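El estadio que nos prometen cada diciembre

Cuando un futbolista vuelve a su pueblo con una medalla, alguien le pone su nombre a algo. En Drernoseck le tocó al polideportivo, que sigue siendo un solar con valla y 426 butacas pendientes de licitación. El jugador, hombre educado, ha inaugurado ya la valla dos veces.

No tengo nada contra los homenajes. Me gustan incluso los discursos, sobre todo si hay canapés. Pero el equipo femenino de Clestitz entrena a 17 kilómetros de su casa y comparte vestuario con los infantiles y con una caldera de carácter difícil. Con lo que costó la maqueta del complejo (3,268 euros, árboles de corcho aparte) habrían tenido balones para varias temporadas.

Propongo un trato modesto: primero el césped, luego los focos y, si sobra pintura, el nombre. Al delantero le dará igual esperar. Lleva media carrera en el banquillo y sabe hacerlo con elegancia.
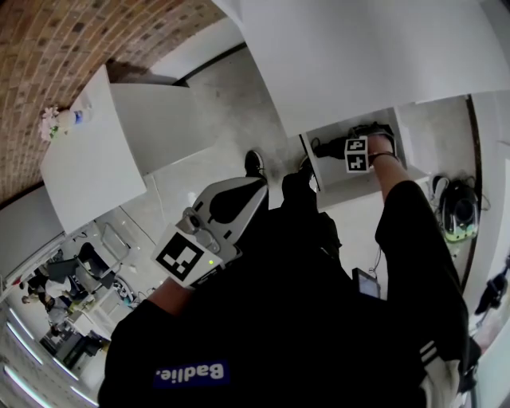 Lucyna Jakubowski: De acuerdo en casi todo, pero los focos antes que el césped. En invierno entrenamos a oscuras desde las seis y el barro, al menos, ya nos lo conocemos.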